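Reset the Room First

5 min read

28 July 2024

Most of the maintenance budget for a robot cell goes to the robot. I think a fair share of it should go to the furniture.

I look after a bathroom cell at Hokel. It has a vanity with a sink and a mirror, a shelf, a towel, and a two-armed machine that practices putting things where they belong. My job is to keep it running through the day. When I started I expected to spend my time on joints, cables and firmware. I do spend time on those. But I kept a log from April on, and of the 63 stoppages I wrote down, 19 came from the arms, the hands or the controller. The rest came from the room. A mug had been put back with the handle pointing a different way than the setup sheet said. A towel had been swapped for a thicker one. Somebody had wiped the counter and moved the toothpaste to do it.

None of these is a fault in the usual sense. No light comes on. The machine starts its task, does something slightly wrong, and an operator stops it and calls for me. I then spend half an hour on the wrist before I look at the counter. 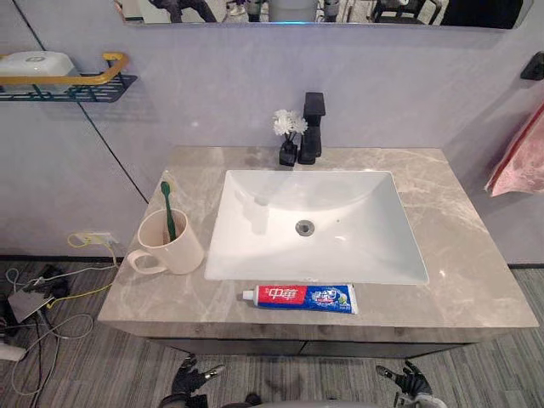
My first argument is that the reset is maintenance and should be written down as maintenance. At our place it was treated as tidying. Whoever was nearest did it, from memory, between runs. The arms had a schedule from Varkance, with intervals and a signature box for each line. The counter had nothing. I now have one sheet for both, and the room comes first on it. Start with the objects, then the fixtures, then the cables on the floor, then the robot. If the objects are wrong there is no point in checking anything else.

The floor deserves its own line. Power strips and adapters collect near the wall in every cell I have worked in, and they get there one at a time. Each is fine when it arrives. Then somebody adds a second adapter and a longer cord, and a plug works halfway out because a foot catches it. I label both ends of everything now. It took most of a day and I wish I had done it in the first week.

My second argument is about soft things. Rigid parts are easy to look after. A mug is either on its mark or off it. Cloth changes. A towel that has been handled all week does not hang like one out of the package, and a washed one is different again. We used to run a towel until it looked bad. I now rotate them and write the swap in the same log as the grease and the screws, so when grasping gets worse I can see whether the hand changed or the cloth did. Twice I was ready to recalibrate a thumb and the log told me to change the towel instead.

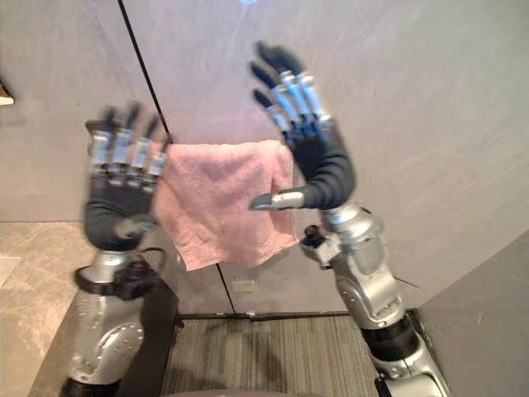
The two hands raised on either side of the pink towel.

People who sell hands will say a good hand should cope with any towel, and that fussing over cloth hides weaknesses in the machine. I have some sympathy for this. A colleague at Kerneo runs her cell with deliberate disorder and gets useful results from it. But she knows what disorder she put in. Ours was accidental, and accidental variation teaches you very little. If you want the mug in different places, write down the places. If you don't, put it back.

The hands still need care, of course. Ours have five fingers each and plenty of small screws nearby, and I check those by touch before the first run. I set a full inspection of the fingertips at 500 cycles. We let one pair go to 572 during a busy stretch and nothing broke, which some people took as proof that the interval was too short. I left it where it was. The inspection is cheap and a spare finger takes weeks to arrive.

What I would change, if I were planning a cell again, is who gets asked. On the Rugemalira project the room was built and furnished before anyone from maintenance saw it. The outlet was behind the base, the towel hook could not be reached without stepping over a cord, and the carpet had been laid in a way that meant moving the robot to replace a tile. Those are small decisions, and an hour with the person who does the resets would have fixed all of them on paper.

I still get calls that say the left arm is acting up. Sometimes it is. I look at the counter on my way over.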